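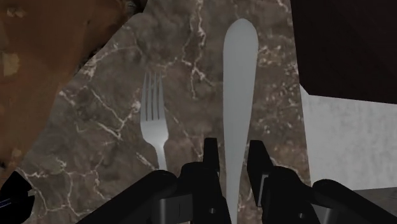

A computer-made gripper at a marble surface, with one finger on each side of a large grey utensil. A fork lies to the left.

Practising inside a computer

Robots that handle cutlery need a lot of practice. At Jolldale, much of it takes place in a simulation: a computer program that works out how objects move, slide and fall. The marble, the fork and the gripper in the picture were all drawn by a computer.

Rochelle McKinnon and Chiamaka Ogbonna wanted to know whether changing the look of the kitchen would help a robot learn. They trained two copies of the same control program, called Flutell.

Copy A practised with one benchtop, in one colour, under one light. Copy B had a new benchtop and new lighting in every practice run. Scientists call this domain randomisation. The word "domain" means the place where the robot works.

Both copies were then given the same test: 100 attempts at picking up a utensil on benchtops that neither had met before. Copy A succeeded 37 times. Copy B succeeded 60 times.

Why the difference? Copy A had learned to rely on the colour of its benchtop. Copy B could not do that – the colour kept changing – so it had to use the shape of the utensil.

Copy B still failed 40 times. The next test, in October, will use a real gripper and real forks.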